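Wancombe opens its doors

Every November the Wancombe industrial estate holds an open day, and every November I tell myself I have better things to do. This year I went. Parking was free, there was a sausage sizzle, and my brother-in-law had promised me a look inside the Yeoh vinegar works, which has been making the southern end of the estate smell like a chip shop since before I could drive.

The tour left from the loading dock at 11, or was meant to. Our guide, Prasanna Karunaratne, had been given a megaphone and no instructions for it, so we spent the first stretch listening to a siren function. Once that was sorted she was very good. She has worked at Yeoh long enough to remember when the labels went on by hand, and she described this period with no nostalgia at all.

Hairnets first. Mine would not stay on, and I was issued a second one to wear over it. A man behind me with a serious beard got a beard net as well and looked like a burglar halfway through getting changed.

The fermentation hall is the part people come for. The tanks are taller than I expected and a good deal quieter. I had imagined bubbling. What you get is a warm, dim shed and a smell that goes straight up behind your eyes and stays there, working. Prasanna said you stop noticing after a fortnight. Manouchehr Farahani, who looks after the tanks, said you don't, and the two of them had clearly been over this before.

Yeoh fills 555 bottles an hour on the small line when the small line is in a good mood. It was not in a good mood. We watched it stop, start, stop again and then get hit with the flat of someone's hand, after which it ran beautifully until we left. The kids on the tour cheered. I think they'd have paid extra for a second breakdown. 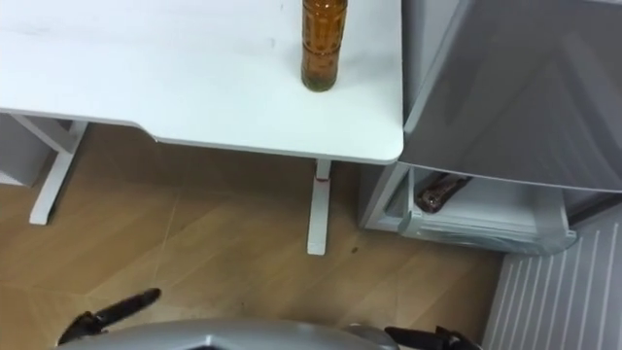
From there it was upstairs to the tasting, held in a room that is normally the lunchroom and still had a roster for the dishwasher taped to the door. I had never tasted vinegar from a paper cup at that hour of the morning and would suggest eating something first. The malt is the malt. The apple was better than I'd feared. There was also a fig one, which Manouchehr poured with the air of a man showing you his good torch, and which I would happily drink on its own if my dentist were not a reader of this page.

Somebody asked whether vinegar goes off. Somebody always does, apparently. The answer took a while, involved the word "mother" more often than I was ready for, and came down to no, not really, put it back in the cupboard.

After that I wandered over to Grallen, two sheds along, who make cardboard cartons and had gone to more trouble than anyone. They'd built a maze. It was meant for under-tens and I was stuck in it with a retired couple from up the coast for longer than I'm prepared to put in writing. Tanvir Abeysekara, on the gate, offered directions over the top of the wall in a tone I found unhelpful.

Esis, the lift parts people, had a trestle table, a bowl of mints and a colour brochure. I took a mint.

The sausage sizzle ran out of onions before noon and out of bread shortly after, so lunch was a sausage in a serviette with a free sachet of Yeoh malt on top. It was $2. I had another.

The factory shop takes cards now but prefers you didn't, and you get a discount if you spend over $40, which explains the state of my pantry. The fig is kept behind the counter, so you need to ask. Parking is easier off the back road, and the maze is staying up until the rain gets to it.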